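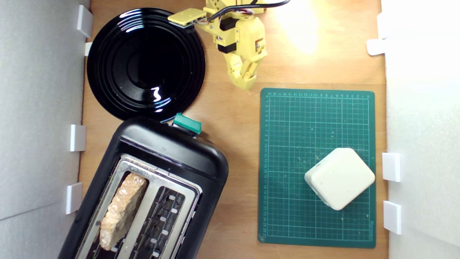

Guides > Flallach arm kit > Toast task

Setup for the Flallach arm, toast routine. Assumes arm is built and the servos are calibrated, if not go do that first.

1. Panels on both sides, clip them down. Push each clip till it stops.
2. Plate at the back, toaster below it, angled. Leave bare wood between toaster and mat or the gripper has no room.
3. Green mat on the right. Grid helps you put stuff back in the same spot evry time.
4. One slice, left slot. Right one stays empty for now.
5. Park the gripper over the wood, fingers a bit open. Check cables arent pulling.
6. Speed to 40. Not 70, it overshoots the plate.
7. Record 11 runs, then replay 2 before you change anything.

Glare on the mat side? Dim the lamp, redo step 7.

Spare clips: Risundale sells them. Questions to Hadi Farah.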